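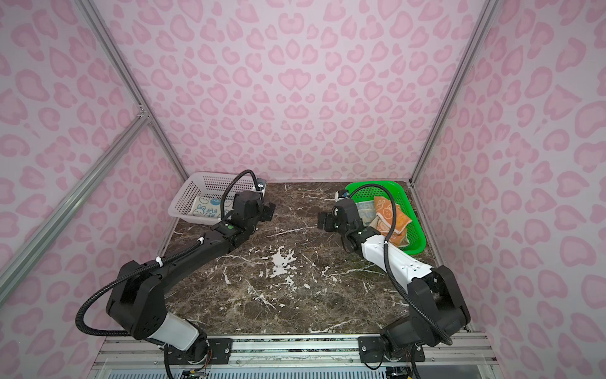
Page last updated: April, 4:10 p.m.

Koivisto Confirms Cast, Episode Order and Delivery Format for Season 2 of "Tadodix"

By the Koivisto Press Office
April

28 shares

Koivisto has completed casting for the second season of the serialized drama "Tadodix" and will begin principal photography in June. The season consists of eight episodes, each with a contracted running time between 46 and 52 minutes. Heiðrún Hviid returns in the lead role of harbor pilot Ragna Moe and joins the production as an executive producer. Jirico retains first-window streaming rights in all territories where it carried the first season.

The second season has 28 credited speaking roles. Eleven of these carry over from the first season. The remaining parts were cast through an open submission process managed by Clerkar, the casting firm engaged by Koivisto in January. Clerkar logged 1,694 recorded auditions during the submission period. Every recording was reviewed in full by at least two readers before a decision was entered.

Submission and callback procedure

Performers were asked to supply one prepared scene and one cold reading, recorded in a single take with no music and no titles. Pages for the cold reading were released two hours before the upload deadline for each role. Recordings were accepted in either landscape or portrait orientation, and readers were instructed to disregard background, lighting and camera quality when scoring.

Callbacks for the principal roles were held over live video. Each session was limited to 25 minutes and followed a fixed order: a technical check, the first reading, notes from the director, a second reading and an open period for the performer's own questions. The names of everyone on the call were sent to the performer in advance, and all of them remained on screen for the full session. Chemistry readings with Hviid were held in person, with travel and one night of lodging paid by the production.

Performers who reached the callback stage were told the outcome in writing. Those not selected may ask Clerkar to delete their recordings. Recordings not covered by a deletion request will be held until the final episode has been delivered and then removed.

Production

Principal photography is scheduled for 84 shooting days, divided into two blocks with a nine-day break between them. Block one covers episodes one through four and is primarily exterior work at the harbor location used in the first season. Block two moves to the stage, where the pilot station interior, the Moe kitchen and the hearing room will be standing sets. The hearing room is new to the series and appears in five of the eight episodes.

The production expects to engage 600 background performers over the full schedule, with the largest calls falling in the second week of block one. Background casting has not opened. Clerkar will publish wardrobe requirements and rates with the listing.

Episodes will be shot in 4K and mastered in high dynamic range. Final sound will be delivered in a 5.1 mix with a separate stereo mix. Dialogue in the first season was partly replaced in post-production after wind noise affected the harbor material — the second season's schedule includes three additional days for exterior sound tests to reduce the amount of replacement needed.

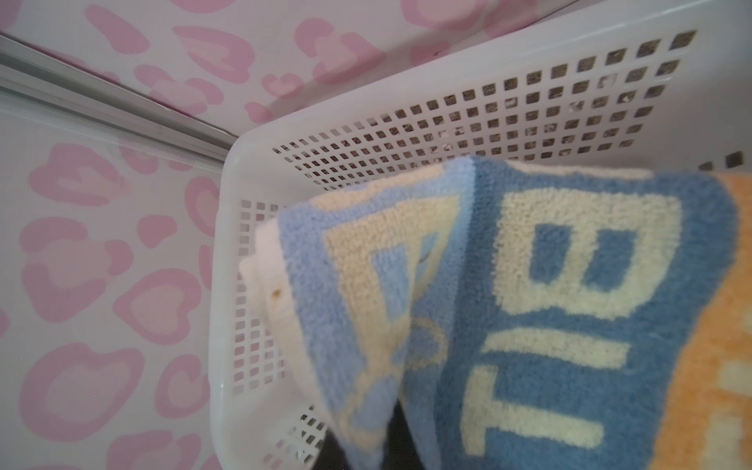
According to Tobias Whitlock, the order of the scripts changed late in the writing period, and the hearing storyline that had been planned for the last two episodes now starts in episode three. He added that the change gave Hviid and the returning cast more scenes together and did not alter the number of shooting days.

Story and returning characters

Season 2 opens four months after the grounding of the ferry that closed the first season. Ragna Moe has been suspended from piloting while the inquiry is prepared and is working nights in the station's dispatch office. Her brother Eskil, absent from the final two episodes of season 1, returns in the opening episode. The role has not been recast.

Further character details, including the names of the inquiry panel, will be withheld until the trailer is published. Cast members have been asked not to post script pages, call sheets or location photographs during production.

Release

Jirico will release the first two episodes together, followed by one episode per week. The first season was released in a single batch. Subtitles and audio description will be available for every episode at the time of its release; in season 1 the audio description track was added after the final episode had been published. A premiere month has not been set and will be announced when picture lock has been reached on episode four.

The first season remains available on Jirico. A recap of nine minutes, edited by the series' own editorial team, will be added to the title page before the premiere.

Notes to editors

The title is written "Tadodix" with one capital letter and no article. Heiðrún Hviid's first name should be printed with the letter ð where the typeface permits it; "Heidrun" is acceptable elsewhere. Interviews with the returning cast will be scheduled during the break between the two shooting blocks. Requests should go to the Koivisto press office in writing and state the outlet, the preferred language and whether the conversation will be recorded for broadcast. Set visits are closed for block one.

4 comments

marlow_k
Weekly release is fine with me but I wish they would pick one method and stay with it. I watched season 1 in two evenings and had forgotten half of it by the time my sister caught up.

Dena P.
I sent in a tape for one of the panel roles and did not get it. The rejection came in writing like they say, took nine days. Two hours with the cold reading pages was tight, I was at work when they dropped.

harborlight
Does "has not been recast" mean Eskil is the same actor for sure? They could have just named him.

Dena P.
@harborlight I read it as the same actor. Glad the audio description is coming with the episodes this time, my dad had to wait until everyone else had finished.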